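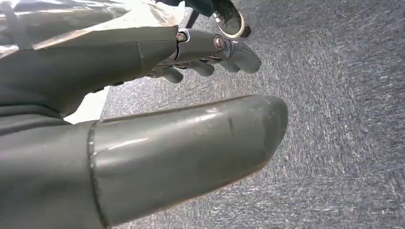 Ask Rodica Roman whether a machine can do your chores yet and she starts with laundry. She has spent 11 years working on robot hands, the last few of them at Jaltis, and laundry is still the job that gets her talking fastest. "A towel is a wonderful problem," she says. "It has no shape until you pick it up, and then it has a different one every time!" What excites her now is how much of the answer sits in the fingers. The hand she works with has four fingers that curl in toward a thick, blunt thumb, and she holds up her own hand to show me the same half-closed pose. "People look at the arm, because the arm is big. I look at the gap between the thumb and the fingers. Everything you want done in a house has to pass through that gap."

So where are we? Roman splits chores into the ones that forgive you and the ones that don't. Putting shoes by the door is forgiving. So is picking toys up off the carpet, and she thinks a patient household could live with a robot doing that today. Emptying a dishwasher is not. "One glass at the wrong angle and you have a second chore," she says, laughing.

Shop-floor work is closer, and this is where she really lights up. Her current obsession is packing and unpacking boxes, the sort of thing a small shop does all day. In February her group set itself a list of 71 everyday items to move in and out of cartons. The robot now manages 41 of them well enough that she'd let it work while she made coffee.
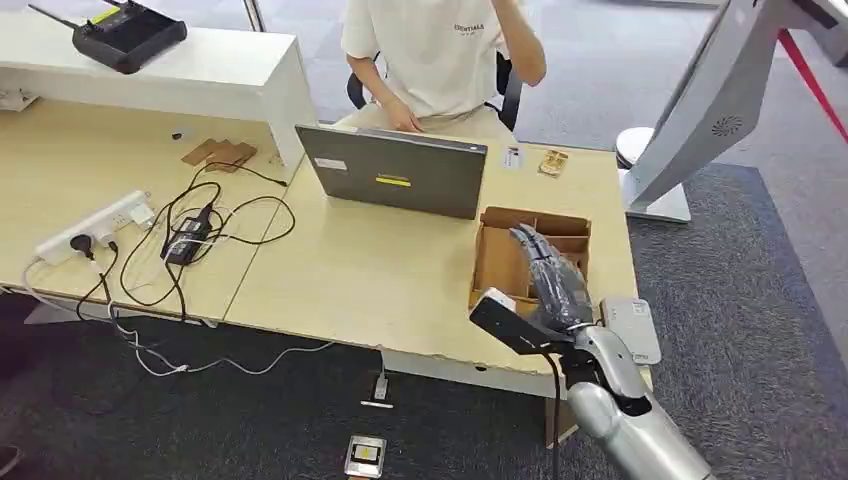

"Boxes sound dull until you try one," she says. "The flaps move, the dividers bend, and your own hand blocks your view of the thing you're reaching for." People solve all that by feel. You slide a finger down the side of a compartment and you know where you are. Her robot has to get there from far less, and she has come to enjoy watching it hesitate - it usually means it has noticed something.

The slow part is variety. Her colleague Hideaki Maruyama once spent a whole afternoon on small packets, the crinkly kind, and came away with a grip that worked on one brand and dropped the next. "He was thrilled," Roman says. "He had found out why it dropped them."

I ask what she would hand over at home tomorrow if she could. The socks, she says, before I've finished the question. Then she thinks about it and changes her mind to groceries - carrying them in, taking them out of the bag, leaving them on the counter. Putting them away can wait, as her own family can't agree on where the rice goes.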